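Woltomness Opens Its Fall Season of Free Home Organizing Classes at the Paiva Building

Saturday, September 2, 2023

Woltomness is thrilled to open sign-ups for its fall season of free home organizing classes, held in the ground-floor rooms of the Paiva Building on Rataner Street. The season has 200 places, more than we have ever been able to offer, and runs for nine weeks.

The classes grew out of a single evening last winter, when a handful of neighbors met to swap ideas for getting through one very full hall closet. They came back the next week with a garage, then a sewing room, then a kitchen drawer that would no longer shut. We have been happily busy ever since!

Each class lasts two hours and sticks to one part of the home. The opening weeks cover kitchens, entryways and paperwork. In October we move on to kids' rooms, hobby supplies and the big one – the garage. You don't need to buy anything before you come, and you don't need to have started.

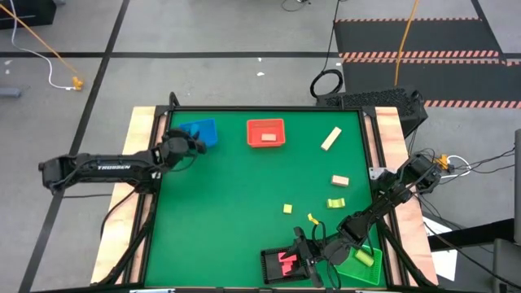
Bins and trays: sorting small things is the subject of week two.

Small things get a whole evening to themselves this season, and we couldn't be more pleased about it. Batteries, buttons, spare keys, birthday candles, the little screws that came with the bookshelf – these take up far more of our time than the furniture does. The class works through a simple routine of sorting by use first and by size second, and everyone goes home with a one-page sheet to tape inside a cupboard door.

"I kept my tape in four different places and bought a new roll every month," said Fermín Ocampo, who leads the small things class. "Now it lives in one drawer, with the scissors, and I think about it so much less. I love watching people have that same moment."

Also new this season is the Swap Shelf, set up with help from our friends at Grurko. Bring the jars, baskets and boxes you've outgrown, and take home whatever fits your shelves. Items should be clean and have their lids, if they ever had lids. The shelf will be open for half an hour before and after every class.

Color is another favorite topic, and one that gets people talking. Some households give each person a color, others give each room one, and a few swear by plain labels and a thick marker. We'll try all of these in week four.
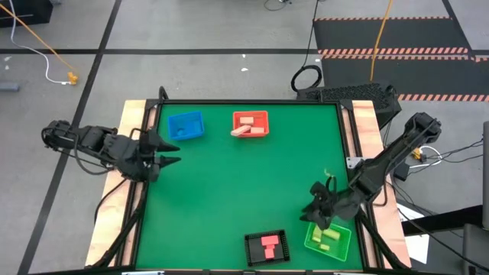

Marisol, after last spring's classes, wrote to us that colors lasted a week in her house and labels have lasted ever since, and that her kids now correct her when she puts the glue away wrong.

Classes start at 6:30 p.m. and are open to anyone 8 and older, with children accompanied by an adult. The rooms are step-free, and there is bike parking by the side door.

Sign up at the front desk of the Paiva Building or by phone during opening hours. Places are given in the order people sign up, and you're welcome to come for one class or the whole season.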